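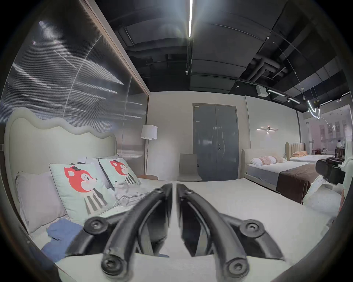
Comment left on the previous version of this section: You keep telling us to get 3,000 takes of one shirt on one bed. What does the system learn from the last thousand that it didn't get from the first?

Possibly very little. The target comes from the Cemar project plan, and we have not seen a test that backs it up. Until we do, treat it as a ceiling on your effort and put more of that effort into making the takes different from each other. The steps below were rewritten in July with that in mind.

6. Recording Garment Takes on a Bed

6.1 Before you start

1. Wipe the fingers of both hand-held grippers and check every joint screw by hand. If a finger wobbles at the base, tighten it now. A loose finger shifts a little with each squeeze, and the software will treat that shift as something you meant to do.

2. Close each gripper fully and look at the tips. They should come together evenly. If one tip rides over the other, take the gripper out of use and log it.

3. Open Chauvin on the recording computer and start a new session. Pick the right garment type from the list. Do not use "Other." Takes filed under "Other" are hard to find again, and in practice they never get used.

4. Run the position check. Chauvin shows a green bar when it is happy. The green bar means the software knows where the gripper is at that moment. It does not mean it will still know halfway through a fold, so watch the bar during the first few takes.

5. Leave the cushions at the headboard end unless your task sheet says to move them. A learner trained only on bare beds may do badly on a made one. We have been told the learner "ignores the background." We would like to see that shown before anyone plans around it.

NOTE: Other beds, chairs, and lamps in view are fine. People walking through the room are also fine if they stay away from the garment.

6.2 The two-person stretch

This task uses two grippers on the same shirt. Each operator holds one corner. Agree on who leads before you begin, and keep the talking short.

6. Drop the shirt on the bed. Do not arrange it. Most operators tidy the shirt without noticing, and then every take starts from the same friendly pile.

7. The lead operator picks up the near edge. Pinch a narrow fold. If you grab a fistful, the fabric will come up, but the example is a poor one for a machine that can't feel what it is holding.

8. The second operator takes another corner and pulls gently until the edge between you is tight.

9. Hold still for four seconds, then lower the shirt and let go. The lead lets go first.
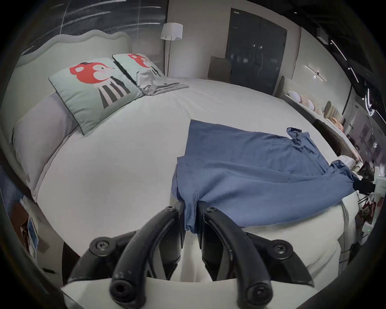

Nostham Soft Goods Capture Team

10. Mark the take as Good, Poor, or Fail before starting the next one. Do not mark them in a batch at the end of the session. Nobody remembers take 40 by then, and a batch marked from memory comes back almost all Good.

11. Keep the failed takes. A slipped corner followed by a second try is worth having, provided the whole attempt is recorded. Stop the take only when the garment is back on the bed.

CAUTION: Keep your free hand off the fabric. A quick tug with a bare hand looks harmless on playback, but the learner has no such hand. It sees the cloth move for no reason it can copy.

CAUTION: Don't pull against the other operator. The fingers are plastic and the joints are the weak point. If the fabric is tight, stop pulling.

6.3 Changing things between takes

12. Every few takes, change one thing: which corner you start from, which way the collar faces, how crumpled the shirt is, or where you stand. Write the change in the session notes. "Varied" is not a note.

13. Swap roles partway through the session. People have habits, and a learner fed by one pair of hands picks up all of them, good and bad.

14. Return the gripper to its starting position with the fingers closed before each new take. Chauvin uses this pose to line up the recordings. It can cope with small errors here, according to its help page. Ours drifted anyway. 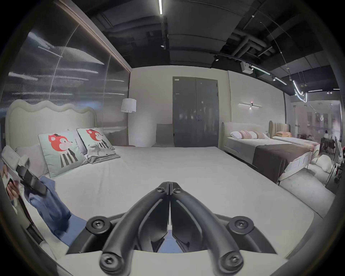 Fig. 6-3. Fingers closed, tips together, gripper facing the bed.

6.4 Checking what you have

15. Play back a handful of takes from the start, middle, and end of the session. Look for missed grabs marked as Good and for takes that stop too early.

16. Send the session to Florko for storage. Wait for the receipt. The progress bar reaches the end before the files are safe, so do not clear the recording computer on the strength of the bar.

17. Report two totals, takes recorded and takes kept. The last full count was 3,889 recorded. After playback and the removal of near copies, we kept 2,000. Only the first number made it onto the Cemar status page, which is why we now ask for both on the same line.

6.5 What a finished set does and doesn't tell you

A full set means there is enough material to try training. It says nothing about how the trained system will handle a different fabric, a darker room, or a shirt with the sleeves inside out. If someone asks you whether the robot can now fold laundry, refer them to the test results. If there are no test results, say so.

Scores reported on takes from the same bed and the same shirt should be labeled that way. For the held-out garment test, see section 8. Do not record held-out garments during a normal session, even when there is time left over.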